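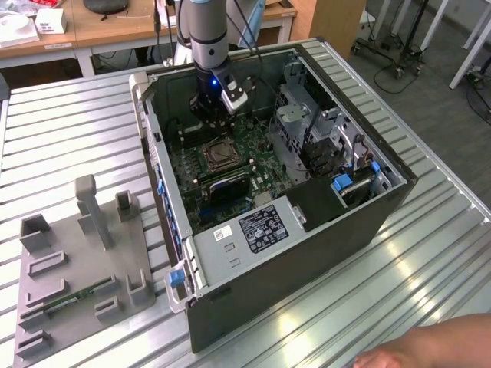

Visit to the Bundent workshop, 16/07/2023

Bundent is a shared workshop on the ground floor of a former print shop. Members pay by the month and get a bench, a shelf and use of the tools. I went to see the PC bench, which Nhi Quách and Pirmin Kuster have been building in their spare time for 15 months.

The aim is to have an arm take apart and refit old desktop towers, starting with memory. The tower goes on its side on the aluminum rails with the panel off, so the arm can work straight down into it. Next to it is a gray 3D-printed board with slots and posts for parts. There was one green RAM stick in a lower slot when I looked. The CPU socket in the tower was empty. Kuster told me they are leaving processors for later.

The gripper has a camera module clipped beside it at the wrist. Quách writes the software, a project she calls Skandari, and Kuster does the mechanical side. The fixture board is his. He printed it in sections after the first version warped — the slots came out too tight for a stick to go in cleanly. The current one is version 36.

So far they have logged 3,389 attempts at seating a stick. Quách would not give me a success rate, but she said the latches are the hard part. The slots in this machine have blue and black ones, and she would like to try a board where they are all one color.

Money spent to date is $213, not counting the arm, which Kuster already had. Most of it went on rail and fasteners.

Bart Goossens asked whether laptops would be next. Kuster said no. Too many small screws.

The workshop is a short walk from the Erport tram stop. Ring the lower bell. Coffee is in the back room and costs what you put in the tin. The next open afternoon is in December.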